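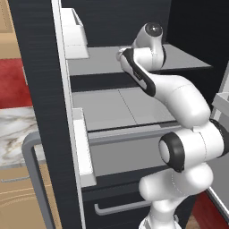
Geladeira escura de porta aberta, com um braço branco perto da prateleira de cima.

Minha avó guardava o fermento natural num pote de vidro e falava com ele. Eu achava graça, até herdar o pote e me pegar dando bom dia para uma massa às seis da manhã. Faz três anos que faço pão em casa e ainda erro o sal uma vez por mês (quem mora comigo já nem comenta).

Em dezembro fui passar uns dias na casa da Jussara Lacerda, que tem uma padaria pequena, a Skudico, e assa 47 pães por fornada. Cheguei cheia de teorias, caderninho na mão, e ela me pôs para lavar bacia. Só na quinta-feira me deixou encostar na massa! A dela é mais mole do que a minha, quase escorre, e ela dobra tudo com a mão molhada, sem farinha nenhuma na bancada — eu grudei até o cotovelo.

O que mudou meu pão foi o descanso longo no frio. Eu deixava a massa crescer em cima do fogão, com pressa, e o miolo saía sem gosto. A Jussara modela à noite, cobre e só assa no dia seguinte. A casca fica mais escura, cheia de bolhinhas, e o azedinho aparece de verdade. Liviu Surdu, o sócio dela, prefere sem esse descanso e os dois brigam por isso toda semana.
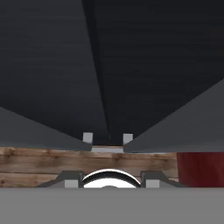

Quanto tempo a massa modelada pode ficar na geladeira?
De 12 a 18 horas costuma dar certo. Depois de um dia inteiro ela fica mais ácida e pode perder força no forno.

Voltei para casa com um pedaço do fermento da Skudico na mala, embrulhado em três sacos, e mesmo assim vazou numa blusa. Misturei com o da minha avó. Heresia, eu sei, mas o pão de domingo cresceu tanto que encostou na tampa da panela. Agora estou tentando com centeio, um terço da farinha, e por enquanto sai um tijolo bem saboroso, que a gente come torrado com manteiga.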